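Repair café at Trallano Hall doubles its opening days

Nov 9, 2018

Good news for anyone with a wobbly chair in the spare room! The repair café at Trallano Hall has been such a hit since it opened in July that it will now run on 2 Saturdays a month, with a longer session in the run-up to Christmas.

In its first few months the café has taken in 212 broken things and sent most of them home in working order. Toasters and lamps make up the biggest pile, but there have been curtains, garden forks, a concertina and a rocking horse with one ear. Of the whole lot, 54 were pieces of furniture, far more than anyone had planned for, and that is where much of the new time will go.

The furniture corner is moving out of the main hall and into the old cloakroom, where sanding dust can be kept away from the cakes (a very welcome change for those of us who go mainly for the cakes). It has its own door to the car park too, so there will be no more squeezing a wardrobe past the tea queue.

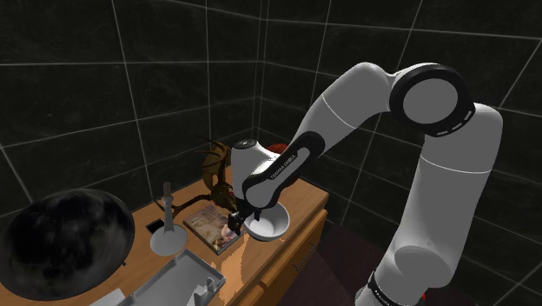 Desks are the thing people ask about most, and the new sessions will begin with them. A good wooden desk can take years of homework, hot mugs and spilled ink and still come up beautifully with a bit of patience. The first evening class, run with the Zuludo Woodworkers, covers rings and scratches on the top, sticking drawers and loose legs. It is the everyday stuff that does the damage, even something as harmless as a shallow white bowl left standing on the desk top: if the foot is unglazed it can scratch, and a damp one leaves a pale ring. Both can usually be put right in an evening, and a felt pad underneath stops it happening again.

There are 18 places on the class and it is open to complete beginners. Bring a small piece to practise on if you have one - a drawer or a stool is ideal - and wear something you don't mind getting wax on. Tools, wax and cloths are all provided. The Rweyemamu Bakery is sending over a tray of its cardamom buns, and if they are anything like the ones at the opening party they will be gone by half past seven.

Furniture too big to carry can be looked at from photos first. Hardware shop Zudach in Mill Street has a box by the till where you can leave prints with your phone number, and someone will ring back to say whether it is worth bringing in.

Repairs are still free, with a jar on the counter for parts and heating. Doors open at ten and the last job is taken at three. Places on the desk class can be booked at the hall or at the Zudach counter.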